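Search products, orders, help
Search
Clear

Sornach Photo Cards, printed plastic, white border

By Raffaele Messina
22 July 2026
Share 20 | Comments 2

Restocked as of this morning. The photo cards are back on the shelf, all the forest prints plus the plain ones. Sorry to everybody who got the "notify me" email in spring and then found them gone by lunch, we ordered more this time.

Quick rundown for people new to these. Rigid plastic card, rounded corners, photo on the face, thin white border all the way round. Fits a wallet slot. People use them for gift tags, room keys, bookmarks, membership cards, table numbers at weddings, kids' memory games. One customer hangs them off house keys. Fine by us.

What you get

Pack of 20, one design per pack, or the box of 200 if you run a shop or a club. Mixed packs on request, leave a note at checkout and Aksel will sort it by hand. Mixed packs take a day longer. No single cards, sorry, we tried that and the postage cost more than the card.

Designs

Autumn Forest is still the one that sells. Slender trunks, bare branches, leaves all over the ground, lots of orange and ochre and brown with some pale sky coming through. It prints warm. If you want it less warm ask for the Pesonen version, same kind of subject but a cooler photo, more gray in it. Winter Shore and Moss are the other two. Moss is darker than it looks on a phone screen, order one pack first before you commit to the big box.

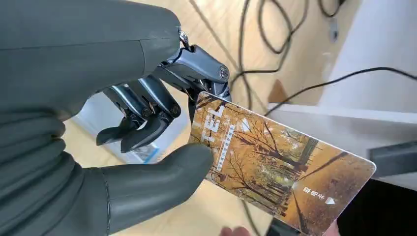

The border stays white on all of them. We get asked for borderless maybe once a week and the answer is no for now, the print shifts a hair when the cards are cut and without a border you'd see it straight away. With the border you have to go looking.

Landscape or portrait: the photo runs the long way on Autumn Forest and Winter Shore. Moss works either way up.

Finish

Satin on the face. Ballpoint won't take on it, you'll just get a dent and a smear. Use a permanent marker and give it a minute before you stack them. Back is plain white and takes marker better. Stickers go on fine, come off less fine, a bit of rubbing alcohol on a cloth gets the glue but go easy on the printed side.

Punching holes: a normal paper punch will chew the edge. Use a slot punch, the Clenska hand one is what we use at the counter and it goes thru clean. Keep the hole in the border end if you can, or it lands in the trees. We can pre-punch full boxes, small charge, tick the option. Pre-punched cards can't be returned.

Custom photo

Yes, box size only. Send the file as big as you have it. Please dont send a screenshot. Leave room at the corners, they get rounded off and faces near the edge suffer. Mogens Hafþórsson does the proofs and will email you one before anything runs. Check it properly. Spelling too, if there's text. Once you say OK it's cut and that's that.

Storage and care

- Flat, in the box, out of a hot car
- Wipe with a damp cloth
- No dishwasher
- Sun will fade the oranges first, so not the window sill

Goes with

Sturnix clear sleeves (snug, push the card in short side first). Sturnix lanyard clips if you had them punched. The old Sornach card stand is discontinued, a few left in the shop in black only, not online.

Shipping

Packs go as a letter, boxes go as a parcel. Order before noon and it leaves same day, except custom, which depends on when you approve the proof. October is the busy month for Autumn Forest so if you need it for a fall wedding get in early please. Last year we ran out and I had to phone people.

Returns: unopened packs, fine, whenever. Opened packs, only if somethings wrong with the print. Send a photo of the card first and we'll usually just post you a new pack.

Comments (2)

Bjartur Egilsson
Used the forest ones as place cards, silver marker on the back. Looked great. Could you do one with birch only?

Raffaele Messina
Thanks Bjartur! Birch is on the list. Need a decent photo first, if you've got one send it over.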